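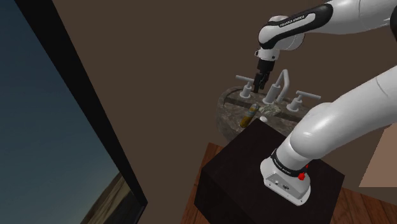
What does a subscription to the Moroz Floor Tracker cover?
Each subscription covers one state legislature plus both chambers of Congress, with bill status, roll-call votes, committee calendars and amendment text updated throughout the working day.

Moroz Floor Tracker
Legislative tracking for small offices
Sold and supported by Carnetti, Tavulbridge

Overview

Floor Tracker is a desktop and web program for people who have to know where a bill stands and when it is likely to move. Most of our customers are county lobbyists, trade associations, newsrooms and legislative staff. You build a list of bills, set the alerts you want, and the program checks the official sources for changes.

The current release adds side-by-side amendment comparison and a separate view for spending bills. Continuing resolutions and omnibus packages now show each division on its own line, so you can follow the transportation section without opening the whole text.

What you get

Bill lists: up to 351 bills per seat. Lists can be shared inside an office.
Alerts: by email or text message. Choose from committee referral, hearing notice, markup, cloture filing, floor vote, conference report and signature or veto.
Vote history: member by member, sortable by party, district and committee seat.
Deadline view: funding expirations, crossover dates and filing cutoffs on one calendar.
Export: spreadsheet or plain text. Printed reports can carry your office name at the top.

Update times

During session, sources are checked every 4 minutes from 8 a.m. until the last chamber adjourns. Out of session they are checked once an hour. Some state legislatures post hearing notices late in the evening, and those alerts go out when the notice is posted unless you turn on quiet hours.

Seats and plans

Single: one seat, one state.
Office: 6 seats, one state. Additional states can be added at any point in the term.
Press: same features as Office, with vote tables cleared for publication.

All plans are billed yearly and renew in January. If you start partway through the year, the first bill is reduced to match.

Requirements

Any current web browser. The desktop version needs about 40 megabytes of disk space and a steady internet connection. Offline reading works for bills already saved to a list.

Bringing in old lists

Lists made in Gorkarum can be imported directly. Bill numbers, notes and tags carry over. Alert settings do not, and have to be set again after the import. Bills from a past session come in as archived and do not count toward your limit.

Support

Phone and email support is included with every plan. The Tavulbridge office answers calls from 8 a.m. to 6 p.m., and later on nights when a chamber is voting on a funding deadline.

Related items
Moroz District Maps
Moroz Hearing Room Calendar
Printed session guide, spiral bound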